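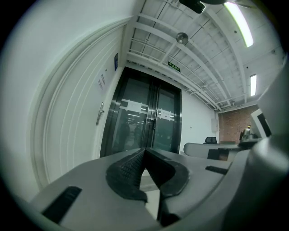
Foro Brurneo > Criptozoología > Análisis de pruebas
Tema: Audio de la laguna Delorme, ¿vocalización o artefacto?

clenis_84
Abro hilo aparte porque en el general se estaba perdiendo. El archivo es el que subió Viktória Szénási en mayo: grabadora fija en la orilla norte, micrófono omnidireccional, WAV sin comprimir. Lo que interesa es el tramo con cinco pulsos graves seguidos. Energía concentrada por debajo de 1000 Hz, sin armónicos claros por encima. He pasado un filtro paso alto a 60 Hz para quitar el viento y los pulsos siguen ahí. No encuentro nada en los catálogos de fauna local que encaje.

marjal
¿Has comparado con avetoro? Voz grave, en series cortas, y de noche se oye a mucha distancia. Es el primer candidato en cualquier laguna con carrizo.

clenis_84
Comparado. El avetoro tiene la fundamental más alta y más estable. Aquí hay una caída de tono dentro de cada pulso.

Nuala Moriarty
La caída de tono no descarta nada si no sabemos la distancia ni qué hay entre la fuente y el micro. Con agua en calma y reflexión en la orilla contraria, el espectro cambia bastante. Además, el filtro que describes tiene una pendiente que no indicas. Si es suave, lo que queda cerca del corte puede ser residuo de viento.

clenis_84
24 dB por octava. No es suave.

Nuala Moriarty
De acuerdo, eso lo retiro. Lo de la distancia lo mantengo.

pliko
Para mí es una barca. Motor diésel al ralentí que arranca, falla y vuelve a arrancar.

marjal
Un diésel al ralentí daría una serie de armónicos, y el compañero dice que no los ve.

pliko
A dos kilómetros los armónicos altos no llegan. Los bajos sí, y con el micro que usan se confunden con la fundamental.

Áine Madigan
Los intervalos entre pulsos son irregulares. He medido el archivo original y el más largo dura casi el doble que el más corto. Un motor que falla puede dar eso, un animal también. Con una sola grabadora no se puede decidir. Harían falta tres receptores sincronizados para localizar la fuente por diferencia de tiempos.

clenis_84
Sincronizados por GPS, supongo. Con los relojes internos la deriva en una noche ya invalida el cálculo.

Áine Madigan
Sí, o con una señal de referencia al principio y al final de la sesión – una palmada no sirve a esas distancias.

marjal
Pregunta básica: ¿alguien ha pedido a Viktória el registro completo? En el archivo publicado hay un corte justo antes del primer pulso. Se ve en la forma de onda.

Nuala Moriarty
Lo pedí el domingo. Aún sin respuesta.

pliko
Un corte antes del único tramo interesante. Vaya.

clenis_84
Recortar un archivo largo para subirlo es normal. No insinúes cosas sin datos.

pliko
No insinúo, señalo. Sin el original no hay cadena de custodia y esto vale lo mismo que un relato de bar.

Áine Madigan
Subo mi tabla de intervalos al apartado de descargas. Están medidos a mano sobre el oscilograma, así que si alguien los repite con otro programa que ponga también el umbral que ha usado.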